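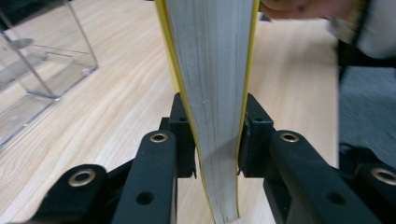 the yellow paperback, page edges

nathalie_l
Evening all. I've been meaning to ask this since September and kept putting it off because the house was full of relatives, but they've gone home now and I have my table back! I inherited a big box of paperbacks from my aunt in Gromiscombe, mostly cookbooks and a few old travel guides, and I'd love to keep them in good shape without turning my living room into a museum. The thick yellow one is my favorite. My question is mostly about shelving. Do you stand the heavy paperbacks up, or lay them flat? I've read both, and everyone sounds so sure of themselves.

ozanb70
Welcome, Nathalie, and what a lovely thing to be left. I stand mine up, always have, but snug – a fat paperback on a half-empty shelf will slump and the spine goes with it. You want to be able to slide one out without a fight, and no looser than that.

Skarnton
Going to disagree with Ozan, fondly as ever. Anything over 200 pages or so with a glued spine goes flat in my house. The page block is heavy and it hangs from the glue when the book is upright. I had a De Graaf atlas in paperback stood up for years and the whole middle came away in my hands one morning before coffee, which is no way to start a day.

ozanb70
An atlas is a different animal, though! Big floppy pages, very tall. A normal size paperback doesn't weigh enough to matter. I have 229 of them upright (yes, I keep a list, my wife teases me) and I've lost 4, all of them bought cheap and already cracked.

ebony_p
Can I put in a word for the boring stuff? Keep them off the outside wall. Our back bedroom is damp in winter and every book on that side went wavy, flat and upright alike. I moved the case to the hallway and haven't had trouble since.

Skarnton
Ebony is right about the wall, I'll give her that. Still stacking mine flat, three or four high.

nathalie_l
Thank you, all of you, this is so kind. I think I'll stand the smaller ones up and lay the really big ones flat on the bottom shelf, and everybody can be a little bit cross with me. Ebony, does a hallway get too much sun? Mine has a window over the front door.

ebony_p
Mine's pretty dim so I can't say for certain. I'd put the yellow one at the far end from the window, yellow covers do fade.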